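January 25, 2022 - suturing bench, notes

Started late, the lamp on the left arm of the bench had to be swapped first. Hsiu-ying set out the thread and needles, I kept the log. Érica wants these notes readable by the April group, so I am writing more than usual.

Plan was 40 minutes of stitching practice, then 10 minutes of going over it together. We ran 17 minutes past that. Main topics were needle pickup, loop size and how hard to pull on the tissue when closing.

Things I want to keep from the talk: take the needle near the middle of the curve. Keep the loop small enough to see all of it. If the light is washing out the surface, stop and turn it down before going on - Wellington said the same last time and we forgot.

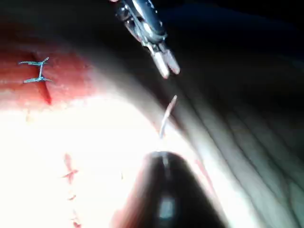
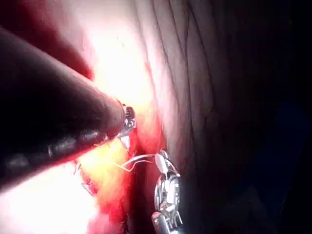
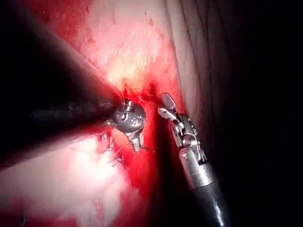
First one: blue stitch across the slit, jaws open. Second: curved needle held in the jaws, pale thread looped to the left. Third: both tips close together at the tissue.

Glare is still our worst problem on pale areas. Hawi suggests a lower setting and moving the light back a little. Will try both, one at a time.

Supplies: Cerkon thread is down to 9 packs. Asked Adalberto to reorder, same size, blue. The Junovau needle box goes back on the top shelf with the lid taped.

To do
- label the spare lamp
- copy the settings sheet for Érica
- ask Hawi which light setting she used before - not written down anywhere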